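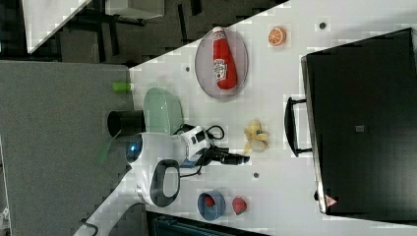 Boards > Kitchen > Tableware > Plates and Bowls

Search this board Go

3 min read

Stoneware or melamine for every day?

plainplates
We are down to two dinner plates that match. I want a set that survives the dishwasher and a six-year-old. Looking at the Zurivano stoneware and the Bolik melamine. Anyone had either one for more than a year?

dorrit_k
Posted August 18, 2019
Zurivano, bought in April last year. Two chips so far, both on the rims. The glaze still looks new. They are heavy, 657 grams for the dinner plate on my scale.

hallway9
Melamine all the way. Ours get dropped weekly and we haven't lost one.

dorrit_k
You can't reheat on them, though. That ruled it out for us.

hallway9
We reheat in a glass bowl and tip it onto the plate. Takes 20 seconds.

Mossback
Melamine scratches. After a year of steak knives my Bolik set looked gray in the middle and tomato sauce stained it. I went back to stoneware -- Zorell, the plain one with no foot ring. It stacks lower than the Zurivano.

plainplates
How is Zorell on price? I saw 245 for the full set and closed the tab.

Mossback
I bought open stock, four plates and four bowls. Skip the mugs, the handles are too small.

tinlid
Disagree on the missing foot ring. Mine rock on a flat table. Pîrvu has a wide foot and sits still.

Mossback
Mine sit flat. Might be a bad batch.

plainplates
Ordering one Zurivano and one Pîrvu to try before I buy a set. The kid gets the melamine.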